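Household Remedies and the Evidence: Handout 2, Warts and Verrucas

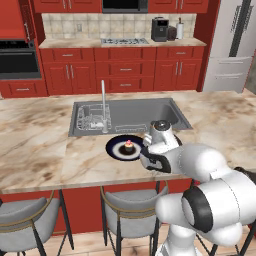
Last time we looked at what counts as a cure when the complaint gets better by itself. Warts are the worst case of this. Most of them go away if you leave them alone, sometimes in months, sometimes after a couple of years. So whatever you were rubbing on in the last week gets the credit. Keep that in mind through all of what follows.

Duct tape. One small trial made this famous and it has been repeated in magazines ever since. Later trials found much less. The usual story is that the tape smothers the wart, but a wart is a patch of your own skin with a virus in it, and it doesn't breathe. If tape does anything, it may be through softening and irritating the skin.

Banana skin, garlic, vinegar. For banana skin I know of nothing worth reading. Garlic and vinegar can both burn, and a sore patch that heals over is easily taken for a wart that was "drawn out". Don't put vinegar on a face, ever.

Salicylic acid. Dull, cheap, sold in any chemist's, and has the better evidence. It still fails plenty of people. It needs doing daily for up to 12 weeks, and most people stop long before that. Not for anyone with diabetes or poor circulation in the feet unless a doctor has agreed to it.

The Lekumwood survey (in your reading pack). 574 people were asked what they had used and whether it worked. Before you quote it, look at who was asked: customers of the Milley shop, which sells the Hosine balm. There was no untreated group. People who gave up and went elsewhere weren't there to fill in the form.

The Painemal leaflet says "gone in 13 days". Gone in how many people, and who checked?

For next time: find one remedy your family swears by. Write down what would have to happen for you to decide it doesn't work. If you can't think of anything, bring that along too and we'll start there.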